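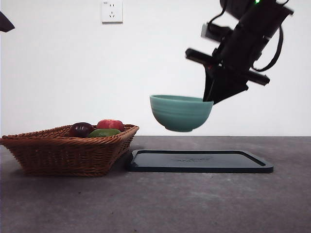

A ridged bowl in pale mint glaze, small foot, lighter rim.

The case for one good bowl

Open Juwita Wijaya's kitchen cupboard in Kellalard and you'll find two dinner plates, pushed to the back, and then bowls all the way down. Deep ones, wide ones, a chipped one she refuses to part with. She eats everything out of them: porridge, noodles, roast potatoes, once (she swears it worked) a full Christmas lunch.

"A plate is for showing food to people," she told me, filling the kettle. "A bowl is for eating it."

I came home and put my own plates on a high shelf. That was in May, and I haven't missed them yet!

Wijaya ran a soup counter called Simanjuntak for six years, named after her grandmother's family, and she talks about bowls the way some people talk about bicycles. Weight comes first. Pick one up with one hand, thumb over the rim, fingers under the foot, and pretend it's full. If your wrist complains in the shop it will complain a lot more at home with half a litre of broth in there. Then she runs a finger around the lip. A thick, rounded rim is kind to the mouth and much slower to chip, and it gives you something to hold when the sides are hot.

Then there's the foot, that little ring at the bottom which most of us never look at. Turn a bowl over and the potter has usually left it bare of glaze. Rub it with your palm. If it's scratchy, it will scratch your table too, though a minute with fine wet sandpaper sorts that out.
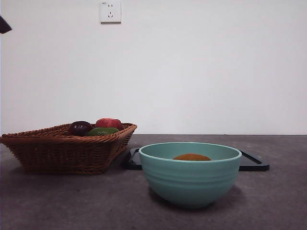 Ernő Rácz has been making bowls for most of his working life, and his workshop, Rendance, is up a steep lane behind the old bus garage. It smells of wet clay and toast. He throws on a kick wheel in the mornings and glazes after lunch, and he was cheerfully rude about almost everything I'd brought to show him, including a wedding present I had always rather loved.

What he cares about is the curve inside. Run a spoon round a badly made bowl and it catches where the wall meets the floor, so the last of the soup sits in a ditch you can't reach. A good one is a single sweep from rim to middle. He had me try it with my eyes shut on five bowls in a row, and by the third I could feel exactly what he meant. It's like the difference between a kerb and a slope.

Grooves and ridges, he says, do more than look nice. They give wet fingers some grip at the sink, and glaze breaks over them beautifully, thin on the high parts and pooling in the dips. His favourite glaze is a grey-green he calls Starance, recipe number 323 in a notebook so splashed that half the pages have stuck together. It took him years to get right and it still comes out differently depending on where the pot stands in the kiln. He likes that. So do I, very much.

Looking after them is easy enough. Don't take a bowl from the fridge and fill it with boiling stock. Stack them with a folded cloth in between if the feet are rough. If tea has stained the inside, a paste of bicarbonate of soda left on overnight usually shifts it.

I bought one from the seconds shelf, slightly wonky, with a freckle of iron near the foot. It's had lentils in it every night this week, and tonight it's getting rice pudding.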